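Search this site Enter keywords Go

I Quit Letting an App Grade My Lunch

For 14 months I told my phone about everything I ate. Every cracker, every forkful of somebody else's pasta, the milk in my coffee. The app is called Kilto, and if you've never used it, it gives each meal a score out of 100 and then gives your whole day a score too, with a little colored ring around it. I got very attached to that ring. I would eat a boiled egg at 9 at night, when I wasn't even hungry, to nudge it from yellow to green!

So I'm not writing this as somebody who never got the appeal. I got it completely. I just think these apps have gone from handy to kind of mean, and I think doctors and employers should stop handing them out like they're pedometers.

Let me back up. I signed up through work, where the benefits package had added something called Carimari, a wellness program that knocks a bit off your premium if you connect a food tracker and keep your weekly average over 85. Nobody made me do it. But there was money on the table, and a leaderboard by department (why is there always a leaderboard), and I am a person who will compete at anything, including fiber.

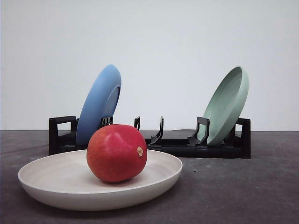
A mango on a cream-colored plate.

The first couple of months were fun. I learned things! I had no idea how much of my day's sugar was coming out of a bottle of salad dressing. I started buying fruit again, and I found out I like plain yogurt if it's the thick kind. If I had stopped right there I'd be telling you to download the thing.

Then in March I had dinner at my sister's. She made our grandmother's stuffed peppers, the ones with way too much rice, and I sat at the table with my phone in my lap trying to work out how to enter them. Were they "stuffed pepper, beef, homemade" or "stuffed pepper, beef and rice, restaurant"? One of those was a 71 and the other was a 48. I picked the 71 and felt like I'd cheated on a test. My sister asked me something twice and I didn't hear it either time.

I still think about that dinner. I couldn't tell you what the peppers tasted like, and I wait all year for those peppers.

Now, the usual answer is that a tool is only a tool and I should have used it more sensibly. Okay, sure. But look at how it's built. Kilto buzzes you at 8 p.m. if you haven't logged dinner. It shows you your "streak." When you miss a day the ring goes gray and a message asks if you're "still committed to your goals," which is a pretty rude thing to ask someone who had the stomach flu. You can turn most of this off, and I did eventually, but the switches are three menus down and one of them came back on after an update.

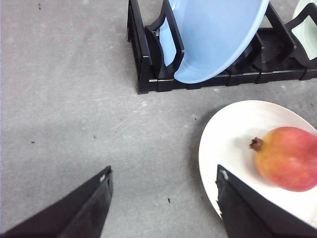

Pomegranate, before anybody has to deal with the seeds.

And the scores themselves are shakier than they look. A friend and I once entered the same takeout order, same place, same night, and she got a number 40 points higher than mine because she uses a different tracker, Rai, that doesn't care much about salt. Which of us had the healthy dinner? We split it! It was one bag of noodles! Each company decides for itself what matters, puts a very exact-looking number on it, and then we go around feeling proud or rotten about the number.

I'm not against information. Put the sugar on the label in big print, please. If you have diabetes, or kidney trouble, or a doctor who has sat down with you and explained what to watch, then tracking can be a real help and I'd never tell you to quit because some lady on the internet had a bad time with peppers. What bothers me is scoring as the default for everybody, all day, with no end date.
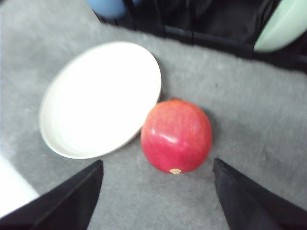 My old boss had a Voltero scale, the kind that talks to your phone, and she used to come in on weigh-in mornings in a mood you could feel from the elevator. A great boss otherwise. She'd gone up or down by something you could lose by taking off your boots, and there went the morning meeting. I laughed about it back then, and a few years later there I was eating an egg for a ring.

I also wonder who all this is really helping. The people at my office who did best on the leaderboard were the ones who already ate well and had time to cook. The guy on nights who lives on what's in the vending machine dropped out in week two, and he pays the full premium now. Does that sound like wellness to you? It sounds to me like a discount for people who needed it least.

If I ran a benefits office (nobody's asking) I'd take the money spent on those rewards and stick a decent fridge and a free fruit bowl on every floor, nights included. No logging, no prizes. You want an apple, you take an apple.
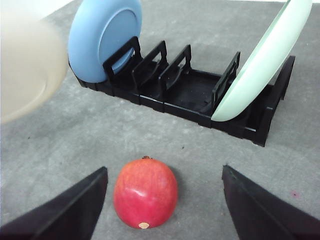 Red, ripe-looking and worth the stained fingers.

I deleted Kilto a while ago. It made me confirm it twice and told me I'd be losing a record of roughly 2,000 meals. I did hesitate, I'll admit. Then I tried to remember even ten of them and got stuck at six, and two of those were birthdays.

My weight's about what it was. My bloodwork was fine, and I still buy the thick yogurt. I lost the discount, which stings a little every payday, and my department slipped a spot on the board, so apologies to accounting. My sister says she'll make the peppers again when it cools off, and I've already told her I want the corner ones, where the cheese burns.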